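WHERE DO STORIES COME FROM?
A quick guide for young readers (and anyone who wants to write one)

By Alasdair Pollock

Right. Pencils ready? This one goes fast.

Every book on your shelf started as nothing. No pages, no cover, no people in it. Then somebody had a thought, wrote it down, crossed it out, and wrote it down again. This page is about that first bit. The thought. Where it comes from and what you do with it once you've got it.

What is a made-up story called?

Fiction. You say it FIK-shun. A true book, about sharks or the Romans or how to knit, is non-fiction. Some books are a mix. A writer takes a real time in history and puts pretend people in it. That's historical fiction, and there's a lot of it about.

The people in a story are called characters, even if they are dogs. Or teapots. The place and time is the setting. What happens is the plot. Three words, learn them, your teacher will be thrilled.

Do ideas just pop up?

Sometimes. Mostly no. Mostly you have to go and poke about for them.

My friend Gopinath Kandasamy writes books for nine-year-olds. His best known one is Terkico and the Salt Boat. Terkico is a girl who lives in a harbour town called Drorunau, where it has rained for 1319 days without stopping. I asked him where he got that. Big magic dream? No. He was waiting for a bus. It was raining. He was cross. He thought, what if this never stopped? And then, who would like it? Ducks. Umbrella sellers. A girl with a boat.

So that's it, that's the trick. Two questions.

What if?
And then what?

You can ask "what if" about anything at all. What if the stairs had one more step at night than in the day? What if your gran could only tell lies on Tuesdays? What if the moon was late?

Then "and then what", over and over, untill you have a story or you have run out of biscuits.

Try it in the kitchen

Kitchens are brilliant for ideas. Everybody knows what a kitchen is like, so when something odd happens in one, the reader sits up. Breakfast most of all. Nobody expects trouble at breakfast.
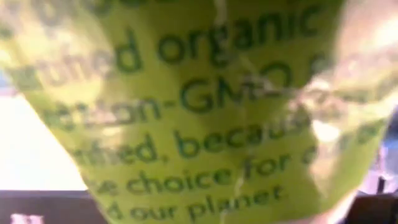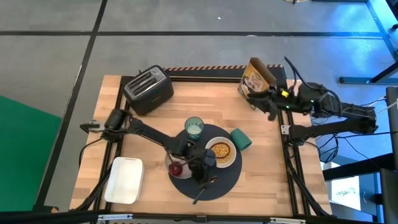 A good story needs somebody who wants something. It also needs a thing in the way. Writers call this conflict but it doesn't have to mean a fight. It can be small. Take the table with the black toaster and the cereal box with its flaps open. Who got to the box first? Does the toaster mind that everyone is having cereal? Maybe it has been waiting all week for its turn. Now the toaster wants something (bread!) and the cereal is in the way. Conflict. You've got a story and you haven't even had your juice.

Your turn. Pick two things from your own kitchen. One of them wants something. The other one won't let it. Write six lines. Don't stop to fix the spelling, you can do that after.

Who is telling it?

Big question this. Somebody has to tell the story and you get to choose who.

If you write "I ran down the hill", that's first person. We are inside one head. We only know what that person knows.

If you write "She ran down the hill", that's third person. The teller is standing outside, watching. Sometimes the teller knows everything, even what the hill is thinking.

Gopinath wrote the whole first chapter of Terkico as "I". Then he did it again as "she". Then he went back to "I". That's not wasted work. Well, it felt like it at the time, he was grumpy for a week. But he needed to hear both.

Try your six lines again with a different teller. Let the other thing have a go. See what changes.

Baddies

Baddies think they are right. Write that on your hand. (Not really. Ask first.)

In Gopinath's book the baddie is a harbour master named Ghanem. He locks up all the boats. Mean! But he locks them up after his own brother sails off and doesn't come back, and he can't stand it happening to another family. So he's wrong, and he's sad, and he's a bit right. Much more intresting than a man who cackles.

If your baddie is flat, ask what they are scared of. Then ask what they love. Give them a nice coat if you're stuck.

Where do names come from?

All over. Phone books, gravestones, football teams, names said backwards. Some writers mix up the letters of their own street. I once needed an island and typed with my eyes shut and fixed it up a bit. Estutero. It's in two of my books now and I still can't find a better one.

Say the name out loud. If you trip over it, so will the person reading at bedtime.

How long should a story be?

As long as it needs. I know, annoying answer. OK, some numbers then. A picture book for little ones can be under 1000 words. A chapter book is a lot more. My shortest ever story was 101 words and it took me the whole of December, so short doesn't mean quick.

If yours is one page, fine. If yours is one page and then a map and then another page, also fine. I love a map.

I'm stuck!

Everybody gets stuck. Things to try:

Go for a walk, come back.
Write the ending first.
Make something break.
Make somebody arrive.
Change the weather.
Read it to the cat.
Leave it in a drawer and start a different one.

Gopinath gets stuck in the middle every single time. He says the start is a party and the end is going home, and the middle is the washing up. I get stuck on the first line, so I write a rubbish one on purpose and swap it later. "Once there was a thing and it was Monday." That was a real first line of mine. It did not stay.

Fixing it afterwards

This is called editing. Read your story out loud, slowly. Whenever you get bored, put a dot in the margin. Go back to the dots. Cut that bit or make something happen there. Check the names stay the same all the way through (I once had a horse that changed from Bramble to Bracken on page four and a boy in Year 5 wrote to tell me).

Then spellings. Then a title. Titles can come last, lots of writers do it that way.

Words to know

Author: the person who wrote it
Character: anyone in the story
Conflict: somebody wants something, something's in the way
Draft: a go at writing it. You will have lots
Editing: making it better
Plot: what happens
Setting: where and when

Next time: how to write a scary bit without scaring yourself.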